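13 May 2022
Ink bench, Trokiretti back room

Continuing the iron gall batches. Batch 5 went in the sink on Monday, so the numbering jumps. What I have going now is 4 (the old one, kept as a reference), 6 and 7.

Batch 6 is the plain recipe with crushed oak galls from the Orivwood bag. Galls soaked in distilled water, lid on, stirred when I remembered. Strained through cotton twice, then once through a coffee filter, which took all afternoon and clogged. Next time two coarse strains and let it settle overnight before going near the filter. Ferrous sulfate added at the lower end of what we agreed in March. Gum arabic last, predissolved. I still got lumps. Juwita says to wet the gum with a little alcohol first and then add water, so I have put that on the card.

Batch 7 is the same liquor with less iron and a bit more gum. Split from 6 before the iron went in, so any difference should come from those two changes only. I know that is one change too many. There wasn't enough liquor to split three ways.

pH by strip: both sit low, between 2 and 3 by eye. The strips are hard to read once the ink has stained them. Dip, pull, look right away, don't go back to it a minute later and change your mind. Silvia offered the meter from upstairs but wants the probe back clean, and I would not promise that with this stuff.

Writing tests, dip pen, steel nib, on three papers:

Chong pad paper. 6 goes down pale gray and darkens while you watch. No feathering on slow strokes. Some spread where the nib stops. 7 is cleaner at the stops and stays lighter for longer. After an hour 6 was close to black and 7 was a brownish gray I quite like, but it isn't what was asked for.

Printer paper. Both feather. Batch 4 does as well, so I blame the paper. Not worth more time. Crossed off the list.

Cotton rag offcuts. Best of the lot with both inks. Sharp edges, good thin lines. Slight show-through on the heavy downstrokes with 6, nothing with 7. The offcuts are sized on one side only, and I wrote on the wrong side for the first two strips. Those are marked W in pencil at the corner. Leave them out of any comparison.

Rub test at one hour, dry finger: 6 smeared a little on the rag, 7 didn't. At three hours neither one moved. Water drop at three hours, blotted after a count of 40: 6 left a faint gray halo, 7 left a bigger one. That fits with there being less iron in it. Will repeat at 24 hours, so somebody needs to be here tomorrow or it waits until Monday. Yoga has the key.

Nib corrosion. Weighed nothing this time, only looked. The nib left standing in 6 overnight has a brown line at the level of the ink and came up rough under the loupe. The one in 7 is a little better. Both were wiped and retired. We should stop using the good nibs for this, there is a tin of odd ones under the bench and they will do fine for corrosion.

Mold: batch 4 has a small skin on top, white, in one corner of the jar. I lifted it off with a paper strip. Smell is normal. It had no clove oil in it. 6 and 7 got a drop each. If 4 grows again I will pour it off and keep a sealed vial for color only.

Light strips. Window set from last month came down this morning. Half of each strip was under foil. Batch 4 shows a clear step between covered and uncovered, uncovered side browner. The blue dye version that Marianna made is much worse, the blue is gone and what is left is whatever the iron is doing alone. She expected that. The carbon ink control has no step that I can find. New window set goes up with 6 and 7 on rag, right side this time, foil on the left half. Wrote the date on the back of each one in pencil. Please don't use tape on the front, the last lot pulled the surface off when I took it down.

Question from Darmawan about whether we can put any of this through a fountain pen for the Foltireo job. My answer is still no for 6. For 7, maybe, in a pen we don't care about, flushed the same day. The sediment worries me more than the acid does. There was a fine dark layer at the bottom of the 7 jar after two days and I can't say the feed would pass it. He can have 20 ml of the filtered top if he signs the sheet and brings back the pen.

Comparison against modern ink came up again. The client keeps holding our samples next to ordinary office writing and asking why ours is not as black on the first day.

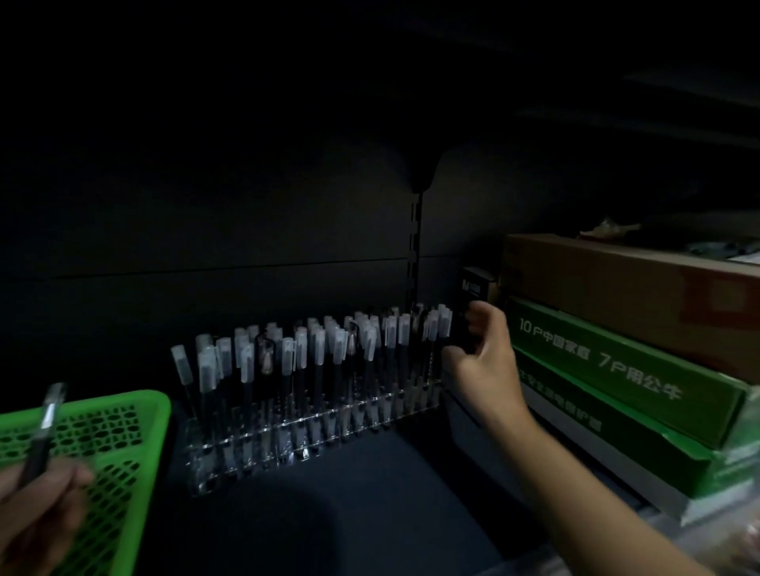 For the black reference strips I want one ink, one pen type and the same hand all the way through, written on the same rag as 6 and 7. Iron gall needs days to reach its color and a gel ink is as dark as it will get almost at once, so the strips have to be read at one hour, one day and one week or the comparison is unfair to us. Use the capped gel pens in the clear tiered stand, the black-barreled ones. Keep away from the few with brownish or amber bodies toward the middle, I don't want a second kind of pen getting into the set. Write the pen's position on the strip so that a bad line can be traced. Gel goes on thicker than ours and sits on top of the sizing, so the water drop has to wait until it is fully dry. Give it the same three hours.

Juwita suggested adding a little logwood to get the first-day color darker without touching the iron. I have a small amount of extract, old, clumped, origin unknown. Tried a pinch in 10 ml of 7 at the end of the day. Went down a good deal darker, with a purple cast on the Chong paper and less of it on the rag. Call that 7L. Two strips only. One goes in the window with the others and one stays in the drawer. If the purple settles to gray by next week it is worth ordering fresh extract. Need to check what it does to the light strips first, Marianna's blue was a warning.

Costs, roughly, since Silvia asked: almost all of it is the galls. Gum and iron hardly matter at this scale. Filters add up if I keep clogging them.

To do:
24 hour water and rub on 6, 7, 4
window set up, drawer set labeled
gel reference strips on rag, sized side
logwood 7L, read at one day and one week
second settle on 7, pour off the top, keep the sediment in a vial
find the other glass funnel, the one with the chip is no good with filter paper
ask Yoga whether the rag offcuts from the next trim can be kept flat

Jar labels are smudging because I wrote them in batch 4 and then handled them with wet gloves. Pencil on masking tape from now on.

Stopped at half past five. Lids on, sulfate back in the cupboard, sink rinsed but the stain by the drain is still there.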